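Bench and hand-held kit check, Sayce workshop, Friday
Checked by Pauline Tunstall, comments mine unless I've put Beca's name

1. Tabletop clean, no sharp edges: OK
Rounded corners, so nothing to catch a hip on. I gave it a wipe before I started (crumbs again, you know who you are!).

2. Cable hole in the table: OK, with a moan
It's open, no cover. Small screws will find it. I've asked Zotham for a lid, 50p or so the last time I looked, and I'll chase them.

3. Clips at the front corners: OK
Both tight. They do stick out a bit from under the edge, so mind your sleeves.

4. Twin-housing unit, brackets and fixings: OK
I went over both metal brackets with a fingertip, feeling for burrs round the little holes, and gave each one a gentle wiggle. No play in either of them. Please pick this up with two hands, one under each side, and never by the middle bit, however handy it looks.
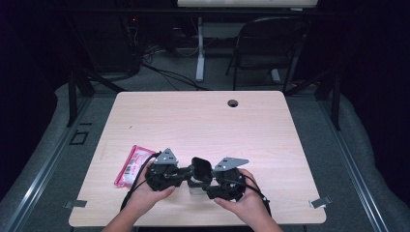

I also turned it over and back again to listen for rattles, and there weren't any, which cheered me up no end after the last one. Asset label 587 needs redoing, it's gone furry at the corners.

5. Cables: COMMENT
No nicks or bare patches. What I don't like is how easily they get trapped when the unit's put down, so lift them clear first and then lower it. Beca Humphreys reckons a couple of soft ties would sort it and I think she's right. 20 in a bag from Pravside, so we'd have plenty over.

6. Packets and loose bits off the bench: FAIL (only just)
Parts packets go back in the drawer once you've read the label, please. I know, I do it too. They slide about under things and then whatever's on top isn't sitting flat.

7. Floor and walkway: OK
Carpet's flat, no lifted edges. Watch your ankles on the metal rails either side of the table.

Actions: lid (me), ties (Beca), new label 587 (me, by the end of April). Copy to Flurnuvard for their folder. Next check in 2 weeks.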